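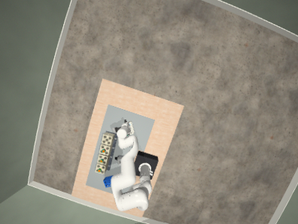 Rendered overhead view, room with mottled concrete-look floor

Jadwood Building Users Group – Minutes, 10/07/2019
Chair: Vaughn Quintanilla

1. Previous minutes
Approved without changes.

2. Water charges
Clilton meter read 374 units for the quarter, against 252 for the one before. Escobedo to test the supply line for leaks – report due in November.

3. Parking
33 permits issued. Kosumum asked for two more near the loading door. Deferred.

4. Door locks
Quote of $233 for the north entrance accepted. Work to be done outside office hours.

5. Other business
None. Meeting closed at noon.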